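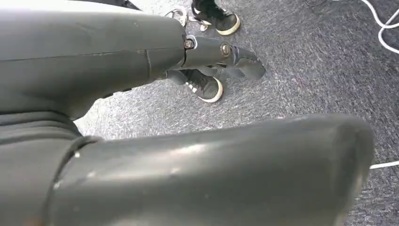
Black sneakers on the grey carpet.

My grandmother would have had something to say about those. In her house in Brernesberg you stopped on the mat, you sat on the little bench (it wobbled, and she would not have it fixed) and you took your shoes off before you so much as called out hello. I did it for the whole of my childhood without giving it a thought, and then I moved out, rented a place with vinyl from one end to the other, and stopped doing it more or less overnight. I'm a bit ashamed of how easily it went.

I've been back in a carpeted home for two years now, and I'd like to make a gentle case for the carpet, and a slightly firmer one for shoes at the door.

Carpet has had a rough time of it lately. Everyone I know who has bought a house has pulled theirs up within the first winter, and I've been shown a good many floorboards and said kind things about them. They're lovely boards. But I notice that the same people then go out and buy rugs, and pads to go under the rugs, and slippers for visitors, and by July they're asking me where I got my heater. A plain speckled grey carpet, the kind you find in rentals and spare rooms and offices, does all of that work quietly. You can sit on it to sort the mail or lie on it when your back is giving you grief. It takes the noise out of a room, too, and if you've ever lived under somebody who gets up at five in the morning you'll know what that's worth.

What a grey fleck also does, and I say this with affection, is hide things. It was surely designed by someone with children. For months you can believe it's clean, and then you shift the couch and there's a rectangle of quite a different colour underneath, and you have to sit down with a cup of tea and think about how you've been living.

My neighbour Ye-rin Ji grew up in a shoes-off family as I did, only hers stuck. She never asks anyone outright. There's a low rack by her door, a Soler one in pale timber that holds up to 9 pairs, and it sits so squarely in your way that your hands are at your laces before you've decided anything. I've seen plumbers do it! I asked her once whether she minded when people kept theirs on, and she thought about it for a good while and said she minded a little, but she would mind more if they felt told off. I've tried to take that to heart, as I'm by nature a teller-off.

There are fair arguments on the other side. Some people need the support of a proper shoe, and an older guest with sore knees shouldn't be made to balance on one foot in a narrow hall while everybody watches. Some of us have a hole in one sock. For all of those I'd keep a chair by the door and a forgiving attitude, and perhaps a basket of clean woollen socks, which I have been meaning to organise since last autumn.

For everyone else, though, I think it's a small courtesy to the floor and to whoever vacuums it. And it's a pleasure besides, that first step in your socks at the end of a long day, when your toes spread out and the day starts to let go of you. My own sneakers live on a tray beside the door these days. Most of the time, anyway.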